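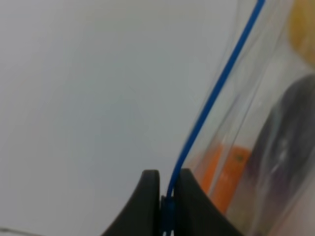 O homem que escreve instruções que ninguém lê

Sheldon Melnyk recebe-me à porta com um pedido de desculpas pela campainha, que toca duas vezes mesmo quando só se carrega uma. Vem no manual, diz ele. Página quatro, ao fundo, em letra pequena. Não foi ele que escreveu esse manual, e vê-se que lhe custa.

Melnyk é redactor técnico. Passou a maior parte da vida adulta a explicar a desconhecidos como se montam estantes, se descalcificam cafeteiras e se acerta a hora em fornos que a perdem sempre que falha a luz. Começou na Harov, que fazia pequenos electrodomésticos, passou para a Matach, que fazia os mesmos electrodomésticos com outra tampa, e trabalha agora por conta própria, numa sala das traseiras com vista para o estendal dos vizinhos. Vive há tempo suficiente em Portugal para se queixar da humidade com sotaque local.

«As pessoas têm orgulho em não ler instruções», diz, enquanto procura duas chávenas que condigam e desiste. «Contam-mo em jantares. Sentam-se ao meu lado, perguntam o que faço, eu respondo, e logo a seguir dizem-me que nunca abriram um manual na vida. Imagine dizer isso a um dentista.»

Pergunto-lhe se fica ofendido. Pensa mais do que a pergunta merece.

«Fico curioso. Quero sempre saber o que têm lá em casa. Normalmente têm uma máquina de lavar com 15 programas e usam um. Aquele que a mãe usava, ou aquele em que o botão estava quando a máquina chegou.»

A conversa estava marcada para uma hora e durou a tarde inteira, em parte porque Melnyk responde às perguntas por ordem e volta atrás quando acha que saltou um passo. Fala devagar, na segunda pessoa do imperativo. Prove o bolo. Puxe a cadeira. Cuidado com o gato, que não havia: estava na rua desde manhã, mas ele avisou na mesma.

O primeiro trabalho que lhe deram foi um ferro de engomar. O engenheiro entregou-lhe uma folha com tudo o que o utilizador precisava de saber e que, lida com atenção, não permitia ligar o ferro. «Havia um parágrafo inteiro sobre a liga metálica da base. Muito bonito. Não dizia onde se punha a água.» Perguntou ao engenheiro, que lhe respondeu que era óbvio. Melnyk escreveu «óbvio» num papel e colou-o por cima da secretária, onde ficou até mudar de emprego. Considera a palavra responsável por grande parte da infelicidade doméstica.

Quanto aos avisos de segurança, tem por eles uma afeição que eu não esperava. Julgava-os obra de advogados, e são-no, mas alguém tem de lhes dar forma. Um deles, para um secador de cabelo da Matach, proibia a utilização durante o sono. Pergunto se houve mesmo quem o usasse a dormir.

«Nunca me disseram. Eu recebia a lista e escrevia a lista. Mas vai-se ganhando uma certa ideia da humanidade.»

E que ideia é essa?

«Que está cansada. Quem faz uma coisa estúpida com um secador fá-la às onze da noite, depois de um dia mau. Eu escrevo para essa pessoa. A que está descansada e bem-disposta, com boa luz, monta a estante sem mim.»

Diz que toda a gente monta móveis na pior altura possível: no dia da mudança, com fome, ao lado da pessoa com quem vai viver. Foi por isso que insistiu, contra a vontade de um cliente, em pôr num manual de roupeiro a frase «Pode parar aqui e continuar amanhã». O cliente achava que dava mau aspecto ao roupeiro. A frase saiu, voltou a entrar e acabou impressa apenas na versão portuguesa, por distracção de alguém. Melnyk guarda um exemplar na gaveta e mostra-mo com o cuidado de quem abre um missal.

As traduções são um assunto que convém abordar sentado. Melnyk fala de uma batedeira cuja versão em português mandava «espancar os ovos até ficarem firmes» e de uma tenda de campismo que, na rubrica de manutenção, aconselhava a guardá-la «num lugar seco e simpático». Corrigiu a primeira. A segunda deixou passar.

«Li aquilo na quarta-feira de uma semana péssima. Pensei: também eu queria ser guardado num lugar simpático.»

Houve uma fase em que quis escrever outras coisas. Saiu-lhe um romance, passado numa vila inventada chamada Omcombe, onde um relojoeiro descobre uma herança. Mandou-o a uma editora, que o devolveu com uma nota amável a dizer que as personagens eram muito claras. «Claras», repete. Aponta para a estante, onde o manuscrito serve de apoio a um candeeiro. Admite que, no terceiro capítulo, o relojoeiro desmonta um relógio de parede durante onze páginas, e que qualquer leitor ficaria a saber voltar a montá-lo.

Pergunto-lhe o que acha dos vídeos. Hoje, quem não sabe mudar o saco do aspirador procura um rapaz na internet que o muda por ele. Melnyk ouve com a paciência de quem já respondeu a isto.

«São óptimos. Eu próprio vejo. O rapaz diz olá, agradece-nos por lá estarmos, conta-nos do fim-de-semana, pede para carregarmos num botão, e ao fim de um bocado muda o saco de um aspirador parecido com o nosso. Com um manual, ao menos, ninguém me obriga a ser amigo do autor.»

O último cliente fixo é a Khalaf, que vende panelas de pressão. Encomendaram-lhe um folheto de até 100 palavras, contando o título. Ele entregou, mandaram-no cortar, cortou, e devolveram-lho com um parágrafo novo sobre os valores da marca. A válvula passou para o verso. Melnyk telefonou. Não costuma telefonar. Em Março a válvula voltou para a frente, acima dos valores, e foi, segundo ele, a melhor notícia do ano.

Em casa, confessa, não lê os manuais dos outros do princípio ao fim. Lê o índice, depois a resolução de problemas, e só então o início, já com uma ideia do que vai correr mal. Quis saber se isso era um conselho.

«É um vício. Conselho é guardar a factura.»

Ao sair, carrego na campainha, por engano, à procura do interruptor da escada. Toca duas vezes. Ouço-o lá dentro a dizer, para ninguém, que vem na página quatro.

Outras conversas
A afinadora de pianos que prefere o silêncio
Trinta invernos a vender gelados
O senhor que responde às cartas de reclamação
Uma tarde com a revisora de palavras cruzadas

Contactos | © Todos os direitos reservados | Voltar ao topo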